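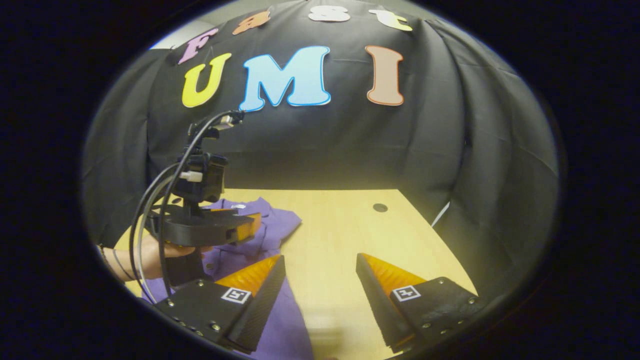
The Nirthorpe Textile Reuse Service has revised its guidance on preparing garments for donation, and the new arrangements apply to all items received during December. Most of the changes concern folding. A shirt that reaches the sorting tables heaped and wrinkled, as the purple one on the wooden tabletop is, must be opened out, checked on both faces and folded again before it can be assigned to a shelf. Staff are asked to begin by finding the label, which on that garment is a small white one near the upper edge of the cloth, and to use it to establish which end of the item is the collar or waistband. The remainder of the fold follows from that point.

Residents who donate clothing are not required to fold it to the standard used at the center. They are, however, asked to observe the following points.

Garments should be clean and fully dry when bagged. Items that arrive damp cannot be held overnight and will be refused at the counter.

Buttons should be fastened at the collar and at one point lower down. Zippers should be closed. Belts, pins and removable trims should be taken off and placed in a separate envelope marked with the donor's reference number.

Sleeves should be turned right side out. This step accounts for a large share of handling time in the sorting room, particularly with knitwear and lined jackets.

Bags should weigh no more than 32 pounds. Heavier bags will be divided at the counter and may be recorded as more than one donation.

For internal handling, the service has adopted a single fold for all shirts and blouses. The garment is laid face down with the label toward the back of the table. Each side is brought in to the center line, with the sleeve laid straight down along the fold. The hem is then raised to the middle and the lower half turned up once more. Folded shirts are stacked in piles with the collars facing the aisle. Piles made up before the revised guidance took effect need not be redone unless they are moved to the Moroz Street annex, where the shelves are shallower.

Tables are to be cleared between batches. Only one garment should be open on the work surface at a time, and items awaiting a decision on repair should be placed in the gray bins supplied by Lullico and not returned to the incoming pile. Repair slips have been reprinted, with 500 copies now held at the front desk and a further 100 at the annex. The older slips, which have no space for the fabric type, should no longer be used.

The counter will remain open until 2 p.m. through the end of December. Donors who require a receipt should request one when the bag is handed over, as receipts cannot be issued after sorting has begun. Households registered with the Lulo collection scheme will continue to be served on their usual route and do not need to reapply.

Questions regarding the guidance may be submitted in writing at the front desk of either location.

Issued 2020-12-03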